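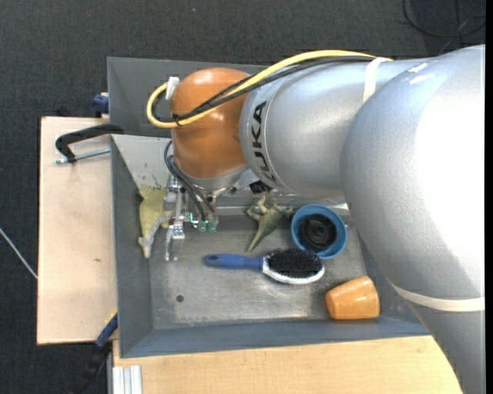
Svenja Grabner maintained that most of the faults she was called out to on a picking cell were cable faults, and that the arm itself was seldom to blame. She kept a log for her cell at Hullach, and of the 118 stoppages in it, 26 had needed a part. The rest were put right with a spanner, a new tie or a change to the way a hose was run.

Chapter 7
Looking after the cables, hoses and bin

7.1 What this chapter covers

Chapter 6 dealt with the controller and the safety circuit. We now move out to the working end of the cell: the lines that run along the outside of the arm, the gripper they feed, and the bin the gripper reaches into. These parts move the most or get knocked the most, and they are the ones a technician will handle every week.

The cell used throughout is the one at Hullach. It has a KUKA arm working over a metal bin of mixed objects. The bin is held in place with clamps, and the objects are ordinary things of different shapes, such as a hairbrush, a cup and toy animals. A mixed load is hard on a gripper. Narrow fingers go down close to the floor of the bin, and a small error in the height of the bin shows up quickly as a scrape or a missed pick.

7.2 The lines on the arm

Power, signal and air lines that run outside the arm are together called the dress pack. It must have enough slack for the wrist to turn to both ends of its travel. Too little slack and the line pulls at its connector. Too much and the loop catches on the bin wall when the arm comes down low.

To check the slack, put the arm in manual mode at reduced speed and turn the wrist slowly to one end, then the other. Watch the loop the whole way. Stop if any line goes tight. With the arm stopped and locked off, look at each tie and strap. A tie should hold the bundle together without pinching it. Cut off any that has bitten into the outer cover and fit a new one a little to one side of the old mark.

Air hoses are checked separately. Follow each hose by hand from the wrist to its fitting on the gripper. Feel for flat spots and kinks. Let the air out of the system before you pull a hose from its fitting, and trim the end square before you push it back in.

7.3 The bin and its clamps

If the bin moves, every taught position over it is wrong. The clamps should be tried by hand at the start of each shift and tightened if they give. Mark the corners of the bin on the table with a pen so that a shift can be seen at once.

At Hullach the bin was once moved for cleaning in January and put back a few millimetres out. The cell ran 784 picks before the fingers were found to be bent. Ziad Mansour reset the bin, fitted new fingers and taught the height again from the bare floor of the bin, as described in 7.5.

7.4 Keeping the log

Write down the cycle count each time a part is changed. The first set of hoses in the Hullach log lasted some 3,155 cycles. A count like this is of little use alone, but after three or four changes you can set a date for the next one and have the part on the shelf.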